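Progress report, period 2 - Good practice rules for hand-held gripper work on soft household items

Prepared for: Burkorance, grants office
From: Elberg, practice and standards desk
Covers: January to April

Short version first as I know these get read on trains. Rules drafted, version 3 in use on the floor. Pilot recording going on alongside. 338 clothing-handling takes logged against the rules this period. Two work packages on track, one late (mine). Spend within plan. Three things we need from you, all at the end.

1. Where we are against the plan

Work package 1, written rules. Done bar the glossary. Version 2 went to Grollum for comment in February, came back with a lot of red in it, most of it fair. Version 3 is shorter. We took out all the wording that said "where appropriate", which was in there far too often and let everyone off the hook.

Work package 2, trial of the rules on real handling work. Under way. Cloth first, as agreed, then bedding, then bags and soft cases. Cloth was picked because it is where the old habits are worst. A shirt never lies the same way twice, people improvise, and then two operators following the same sheet produce work you can't compare.

Work package 3, checklist and training sheet. Late. Should have been with you in March. Half written. Explanation in section 5.

2. What the rules say now

For anyone at your end who hasn't seen version 3, the main points. Full text is in the annex.

Start of a take. The item to be handled is named out loud or in the log before the grippers close on anything. One item, one name. "Blue shirt" is fine, "the cloth" isn't, because by the afternoon there are four of them.

Grip. Hold by fabric, not by trim. No buttons, no zips, no labels. Where two grippers are used, the first one holds still untill the second has a grip. Sounds obvious. The takes from January say otherwise.

Speed. No numbers in here yet, and Grollum picked us up on it. Version 3 just says slow enough that the operator could stop without dragging the item. We know a rule like that can't be measured. Working on it, see section 4.

People. Nobody leans over the surface while a take is running. Passers-by are allowed behind the working area but not through it. We had this as a full exclusion zone in version 2 and it didn't survive a week in a shared room. Better a rule people keep.

Restart. If an item slips off the surface, the take ends there. Log it as ended, don't pick up and carry on. Operators dislike this one. It stays. 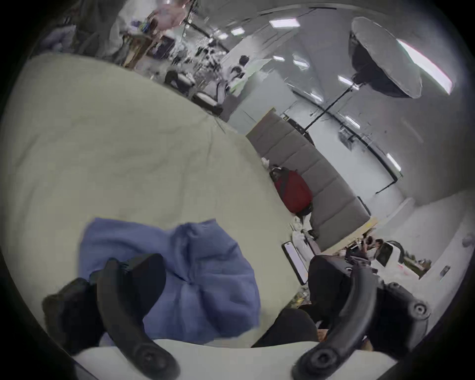
Naming and grip are the two rules that have bedded in best. Operators now correct each other on them without anyone from the desk being there, and the logs read better for it. The restart rule is still patchy. We think some slips are being quietly carried on through, going by how few are logged, and the floor lead has been asked to go over it again at the morning briefing.

3. Findings from the trial so far

In no special order.

Log entries. Of the 338 takes, the large majority have all the fields filled in. The one that gets skipped is "state at start" (flat, folded, bunched). Operators say they don't know which word to pick when a shirt is a bit of each. Reasonable. Version 4 will have a fourth choice, "mixed", plus a line for a note.

Take length. We set a limit of 90 seconds. Holds for most single-item work. Doesn't hold for turning sleeves the right way out, which goes over nearly every time, and then people rush the last part, the worst possible place to rush. Proposal is to lift the limit for sleeves only and keep it elsewhere.

Two grippers or one. The draft left the choice to the operator. Too loose. Some used one gripper for everything and dragged the shirt across the surface to open it out, others used two for jobs that needed one. Version 3 says two for anything larger than a hand towel. Fewer dragged items since, going by the logs, though we haven't tested it properly and wouldn't want it quoted as a result.

Surfaces. Soft surfaces are harder than tables. The fingers press in, the cloth goes down with them, and a grip that would work on a table picks up a bit of sheet as well. Grollum suggested separate rules for soft surfaces. We'd rather have one set with a short section for soft, otherwise there are two documents to keep in step and we can barely manage the one. Open point between us, friendly enough.

Handover between operators. Not covered in version 2 at all, an oversight on our side. Now there is a rule: outgoing operator finishes the take, sets both grippers down, signs the log, then the next one picks up. No passing a gripper over mid-take. Came in after a mix-up in February where half a session was logged under the wrong initials. Sorted out since, took most of a day.

Wear on the finger pads. Not in our scope strictly, but worth a line. Oddsson, who look after the hardware side, want pads checked at the start of each shift and we've put that in. Two ticks on the sheet, left and right. Takes no time.
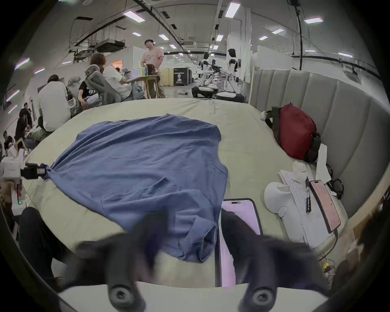
Clearing the surface has turned into the biggest single item for version 4. Version 3 has one sentence on it ("the working surface should be tidy") and a sentence like that gets you nowhere, everyone's idea of tidy is their own. What we want is a rule with an edge to it. Take the phone lying face up on the bed right next to the shirt, with one of the gripper fingers over it - under the current wording you could argue that either way, under the new wording it would have to go before the take starts. Same for glasses, pens and loose papers within reach. Bags can stay if they're against a wall or headboard and out of the reach of the grippers. Cables on the floor beside the bed get their own line, as that is a trip matter as much as a handling one, and belongs with the safety rules in part A.

Draft text for the clear surface rule, for your comments:

Before each take the operator checks the surface within arm's reach of the item. Anything that is not the named item, the surface covering or the gripper is moved out of reach. Phones, glasses and anything breakable go in the tray, not further along the same surface. If something can't be moved, it is written in the log by name. The second operator, where there is one, checks as well and says "clear".

We know the last bit sounds like an aeroplane. Tried it for a fortnight in April as an informal thing and it added very little time. It also gives the second operator a reason to speak up, and the newer ones need one.

There's a counter-argument and we should put it fairly. Grollum's view is that homes are cluttered and a rule that strips everything away produces work that doesn't look like a home. True enough. Our answer is that clutter should be there on purpose and logged, not because somebody put their phone down. So version 4 will have two named settings, "clear" and "lived-in", and lived-in takes list what was left out. Would like Burkorance's view on this before we fix it, it affects how the later work is counted.

4. Next period

- Version 4 out for comment. Clear surface rule, sleeves, "mixed" start state, handover.
- Speed wording. Plan is to ask Oddsson for help with something operators can judge by eye, as nobody is going to read a dial while holding a shirt.
- Bedding trial starts. Pillowcases first, then fitted sheets, and we expect fitted sheets to be miserable.
- Repeat check on logs. A second reader goes through a sample of entries without seeing the first reader's notes. Should have been in place from the start really.
- Checklist and training sheet finished, see below.

5. What went wrong

The checklist. I wrote it against version 2, then version 3 changed the order of the parts and most of it had to be redone. Should have waited. It is now being written alongside version 4 and will go out with it in the same week. No extra cost, the hours were moved from travel, which we've barely touched.

Room time. The working area is shared and we lost sessions in March to other bookings. Not anyone's fault. The bookings are now made a month ahead and it's been better since.

Wording drift. Operators had printed copies of three different versions in use at the same time. Found by accident. Old copies collected and binned, and every sheet now has the version number at the top in large type. Small thing, cost us a fair bit of confusion in the logs and a handful of takes had to be marked as "version unknown". They're kept but left out of the figures above.

6. Money

Within plan on all lines. Travel under, staff time slightly over for the reason given in section 5, the two cancel out. Materials low, it's mostly shirts and printing. Full table in the annex, in your format this time, sorry about last time.

7. What we need from you

- A yes or no on the move of hours from travel to staff time. It's inside the tolerence in the agreement but we'd like it in writing.
- A view on the clear and lived-in settings. A short email is fine.
- Whoever handles publication at your end to tell us if the rules can go out openly at version 4 or have to wait for the final. Grollum and Oddsson are both content with version 4. Other groups have asked for a copy and we've been saying "soon" since February.

Annexes: rules version 3, log summary, budget table. Glossary to follow, it's the last bit of work package 1 and is down to a dozen terms we still disagree on.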